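Handling Rules for Two-Gripper Produce Sorting

Applies to: hand-held gripper sessions, soft goods, home sites
Revision in force from 31st December

This page sets out how to prepare, run and close a sorting session with two hand-held grippers. It replaces the April notes, which covered single-gripper work only. Operators who have worked from the Bekgate bench procedure will find most of the steps familiar. The differences are in steps 3, 5 and 7.

Before you start

You need two grippers with charged batteries, a spare set of finger pads, a cover sheet for the work surface, a target tray, and the produce listed on the session card. Wash and dry the produce first. Reject anything with a split skin or a soft spot. Juice on a ridged pad changes the grip, and the change carries over into every later pick.

Step 1. Prepare the surface

Spread the cover sheet over the half of the surface nearest the operator. A soft surface such as a bed is allowed under the home-site rules, provided the tray does not tip when pressed at any corner. Smooth the sheet where the tray will stand. Folds elsewhere can stay.

Step 2. Place the tray and the produce

Set the tray where both grippers can reach it without the operator leaning. Scatter the loose items by hand. Do not line them up or sort them by type. Leave enough space beside each item for an open jaw to come down on either side.

Step 3. Check the pads

Open and close each gripper 5 times with nothing between the jaws. The pads should meet evenly along their length. Replace both pads on a gripper if either one shows a lifted edge – mixed pads wear unevenly and the log does not record which side slipped. Pads have a service limit of 3,000 closures, counted from the date on the Ciltwood maintenance label.

Step 4. Set the grip

Approach from above with the jaws open wider than the item. Close until the item stops shifting, then stop. Additional force is a fault, even if the item shows no mark. For round items, the pads should sit on opposite sides at the widest part. For long items, grip near the middle and keep the wrist level during the lift.

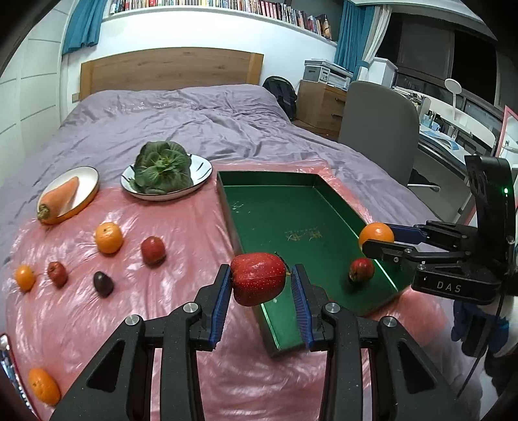

Step 5. Keep the grippers apart over the tray

Only one gripper may release into the tray at a time. The second holds its item clear of the tray wall until the first has opened, risen and moved away. If both arrive together, the left gripper goes first. This is a fixed rule and does not depend on which operator is more experienced or which item is heavier.

Hold still while waiting. Small corrections are acceptable. Circling or resting the item on the tray wall is not, and either one should be logged as a contact event.

Step 6. Release

Lower the item until it touches the tray floor or is just short of it. Open the jaws slowly. Dropping from height is a fault. If an item rolls after release, leave it alone unless it blocks the next placement.

Step 7. Handle faults

If an item falls outside the tray, leave it where it lands and carry on with the next pick. It may be picked again later in the same run. If it falls off the surface, end the run, inspect the item and start a new run. Do not edit the earlier one.

Stop at once if a pad comes loose, a jaw sticks, or an operator's free hand enters the space between the grippers. After 2 stops in one session, change the equipment set before going on.

Step 8. Close the session

Enter the run count, pad changes and contact events in the Diteren log before the tray is cleared. A full session is 144 runs. Short sessions are accepted but must be marked as short. Wipe the pads with a damp cloth and store the grippers with the jaws open. Closed storage leaves a set in the pad ridges.

Note on scoring

Sites using the Erdős score sheet should enter a waiting gripper as "held" and leave the idle column blank. The two entries are weighted differently, and sheets with the wrong one are returned for correction.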